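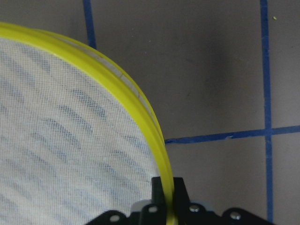
Tivwood共同調理棟 調理器具・設備 自主点検表(記入済・所見付)

シェア 7 コメント 0

実施日:2021年3月28日
管理受託:Todero施設管理
対象区域:第一調理室、器具保管室、洗浄室、搬入口

凡例
○ 適合
△ 条件付き適合(期限内に是正)
× 不適合(使用停止)
― 該当なし

本表は、利用団体による日常点検とは別に、管理受託者が定期に行う点検の結果を記録するものである。判定は点検時点の状態によるものとし、前回の判定を引き継がない。

1.器具の外観および保管

1-1 ふるい、ざる類の網に破れ、ほつれ、枠からの外れがないこと。
判定:○
所見:黄色い樹脂枠の丸形ふるいについて、白い網は目の細かいものであるため、確認は明るい場所で行うこと。枠に小さな暗色の箇所があるものは、傷か継ぎ目かを指先で確かめ、傷であれば次回点検まで経過を記録する。

1-2 樹脂製の皿、ボウルに欠け、深い擦り傷、着色がないこと。
判定:△
所見:器具保管室の下段に、縁の欠けた計量カップが混在していた。当該品は廃棄とし、台帳から抹消のこと。

1-3 包丁、スライサー等の刃物が施錠棚に収納され、持出簿と数が一致すること。
判定:○
所見:持出簿の返却欄に押印のない行がある。数は一致しているが、記入を徹底されたい。

1-4 器具が用途別(生食用、加熱用、粉類用)に区分されていること。
判定:△
所見:粉類用の棚札が剥がれている。仮の札でも差し支えないので、早急に掲示すること。管理番号876の棚は区分そのものが未登録であり、台帳の修正を要する。

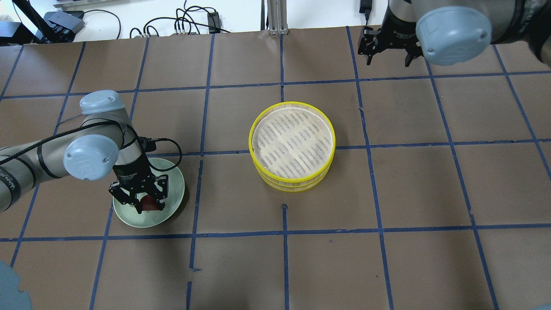 2.作業台および周辺

2-1 作業台の表面にひび、浮き、剥がれがないこと。
判定:○
所見:台の表面に線やテープで区画を設けている場合は、端部のめくれおよび汚れの滞留についても併せて確認する。めくれたテープを上から貼り重ねることは認めない。

2-2 作業台の固定が確実であり、荷重をかけて揺れないこと。
判定:△
所見:第一調理室の窓側の台に、わずかな揺れを認める。脚部の調整金具を締め直し、改善しない場合は交換を手配する。

2-3 電源コードが通路を横断せず、水栓の周囲に置かれていないこと。
判定:○
所見:特になし。延長コードの常時使用は引き続き禁止とする。

2-4 作業台上の器具は、当該作業に必要なものに限られていること。
判定:○
所見:利用団体ごとの片付けの程度に差がある。終了時の確認は次の団体の入室前に済ませること。

3.棚および照明

3-1 開放棚の最上段が床面から1,590ミリメートルを超えないこと。
判定:○
所見:基準内である。ただし最上段に重量のある鍋を置くことは避け、下段へ移すこと。

3-2 棚一段の積載が最大200キログラムの表示に従っていること。
判定:○
所見:器具保管室の表示ラベルに退色がある。読み取りは可能であるが、5月の定期清掃までに貼り替える。

3-3 照明器具に破損、ちらつき、カバーの外れがないこと。
判定:×
所見:洗浄室の奥の一灯にカバーの外れを認めた。復旧まで当該灯の直下での洗浄作業を停止する。Ní Bhriain電設に修理を依頼済みであり、完了報告書の受領をもって停止を解除する。

4.洗浄および薬剤

4-1 洗浄剤の容器に品名と希釈方法が明示されていること。
判定:△
所見:Ornelの詰替容器に希釈方法の記載がない。原容器の表示を確認のうえ、手書きではなく印字したラベルを貼付すること。
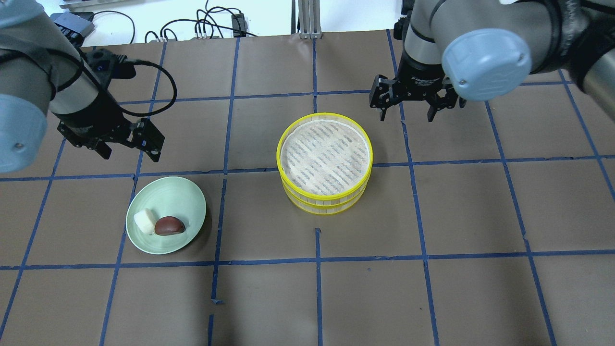

洗浄剤の小分けは洗浄室内に限るものとし、作業台の上で行わない。小分けに用いた漏斗は食品用の漏斗と別に保管し、柄に識別印を付ける。

4-2 薬剤庫が施錠され、食品および食器と隔離されていること。
判定:○
所見:鍵の保管場所が利用案内の記載と異なる。案内を改訂すること。

4-3 洗浄後の器具が、伏せた状態または通気のある状態で保管されていること。
判定:△
所見:ざるを重ねたまま収納している棚があった。重ねる場合は完全な乾燥を確認した後とする。

5.搬入口および通路

5-1 避難経路に物品が置かれていないこと。
判定:○
所見:特になし。

5-2 搬入口の扉が自動で閉まり、隙間がないこと。
判定:△
所見:閉まる速度が遅く、最後に数秒の開放が残る。戸当たりを調整する。防虫の観点から、調整が済むまで搬入後の手動確認を利用団体に求める。

5-3 床面の滑り止めに摩耗、剥離がないこと。
判定:○
所見:台車の通る箇所に摩耗の兆候がある。次回点検の重点項目に加える。

是正の取扱い

△と判定した項目は、判定日から7日以内に是正し、是正報告欄に処置の内容を記入する。部品の調達を要するものは、調達予定日を記入したうえで期限の延長を申請することができる。×と判定した項目については、延長の申請を受け付けない。

記入済みの点検表は事務室で保管し、利用団体から閲覧の申出があったときは窓口で提示する。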